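Newsroom > Press Releases > Nimri Example Gathering

Products Research Newsroom Careers Contact

Nondomero opens up its block-picking practice sessions, and I get to tell you about it

January 2023 – Hi, I'm Rafferty Whitlock, and I run the picking program at Nondomero. I usually leave these announcements to people who are better at them (sorry in advance to our press office!), but this one is close to my heart, so I asked if I could write it myself. We are starting a new round of example gathering for Nimri, our learning system for robot hands, and when it is done we are going to share what we collect with outside research groups.

Nimri learns from examples. A person guides the arm through a pick, the system records what the arm and the fingers did, and then we do it again with the blocks lying some other way. And again. It is slow, and I love it. You get to know a bin very well when you spend a whole afternoon reaching into it – every corner where a block likes to get stuck, every angle where the fingers bump the wall before they get a grip.

The new round will run for 14 weeks with a team of eight operators, working in pairs. One person guides and the other one resets the blocks and keeps the notes, and they trade places when the first one gets tired. We tried longer turns last October and the examples got sloppy toward the end, so now a turn is 10 minutes and then you get up and stretch. People complained for a day or so and then they stopped complaining.

We picked plain bar-shaped blocks on purpose. They look easy, and a single one out in the open is easy, but put two side by side or shove one up near a wall and suddenly there's only one good way to take hold of it. Those are the examples Nimri is hungry for. We also keep the missed picks! A block that slips, a finger that lands on the wrong one, a reach that has to be called off halfway – all of it goes in, with a label so the system knows what it's looking at. My colleague Vibeke Grímsdóttir built the labeling tool, which is called Rirkell, and I asked her for a few words.

"I wanted the notes to be quick to make while your hands are still busy," Vibeke told me. "If an operator has to stop and write a paragraph, you get a worse note and a worse next pick. So there are 13 labels, they fit on one screen, and you can add a comment later if something odd happened."

I'd add that she cut that list down from something much longer, and I argued for every label she dropped. She was right about most of them. I still want "nudged the neighbor" back.

Our partner for the sharing part is Wellora, who will store the examples and look after requests from research groups. Each example comes with the arm's path, the finger positions, the camera views and the Rirkell label. Groups can ask for the whole collection or just a slice, say only the picks close to a wall. We haven't set the opening date yet, and I'd rather give you a real one later than a hopeful one now, but you can sign up to hear from us in the meantime.

A look at the bin, with the arm reaching in among the green and reddish-brown blocks:

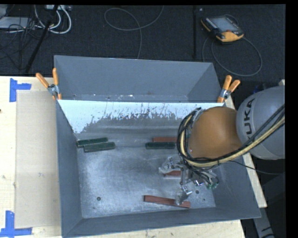

How to sign up or get in touch

Research groups can join the waiting list through the Contact page on our site. Pick "Nimri examples" as the subject and tell us a little about what you work on. Reporters are welcome to use the same page, and I'm happy to talk – Vibeke too, if you want the details on labeling. If you'd like to come and watch a session, say so in your message and we'll try to find you a spot.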